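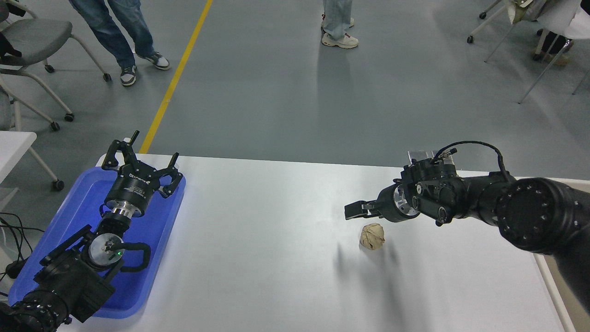 Search the FAQ Type and hit enter

Two-arm build at the Stistamby shared shop: your questions

I get the same handful of emails every week, so I put the answers in one place. If yours isn't covered, write to me and I'll add it when I have a free evening!

What is this thing supposed to do?

Pick up trash and put it in a tray. That's the whole dream, for now. I started with paper because it weighs nothing and I can make more of it for free.

Did you build the arms yourself?

No, and I get asked this the most. I bought both arms secondhand (long story, lots of driving) and everything around them is mine: the mounting, the wiring, the power, and the software, which I call Tapia. The first version was called Somer and it was awful. Please don't download Somer.

Can I do this at home?

I did, for the first few months, in a spare bedroom in Plevstead. It works, but you need more clear space than you'd think, and a table that doesn't wobble. Mine wobbled. I chased a "software bug" for most of December before I put a hand on the table leg and felt it move.

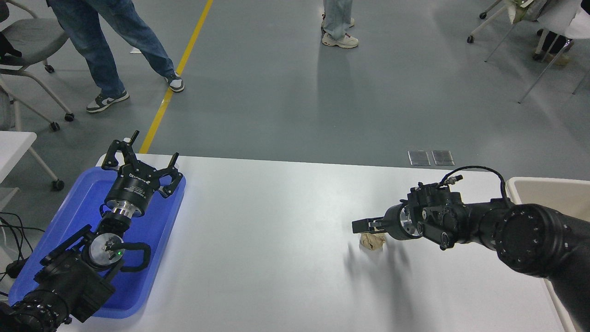 Page last changed: Monday, 9:41 pm

Why crumpled paper and not blocks?

Blocks are too easy! Every side is flat and they sit where you left them. A paper ball squashes when you grab it, and no two come out the same shape, so the fingers have to come in low and close slowly. I keep closing speed at 55 percent in Tapia. At 100 it just flicks the paper across the table.

Do both arms move at once?

They can. I usually test one side at a time, though, and park the other one where it can't get into trouble. Less to watch.

My cable keeps snagging on the elbow. Help?

Leave a bigger loop than looks right. Bend the joint by hand through its full range with the power off, see where the cable goes tight, then add some more. I tore out a connector before I learned that one.

What did it cost?

The parts I added came to $411, not counting the arms or the tools I borrowed from the shop. Connectors were the surprise. Buy extra.

Which settings file should I start with?

The one named tapia-41. The newer ones are half finished and I keep breaking them.

Can I come by and see it?

Sure, drop me a line first so I know to have it set up. Closed-toe shoes, please, that's the shop's rule.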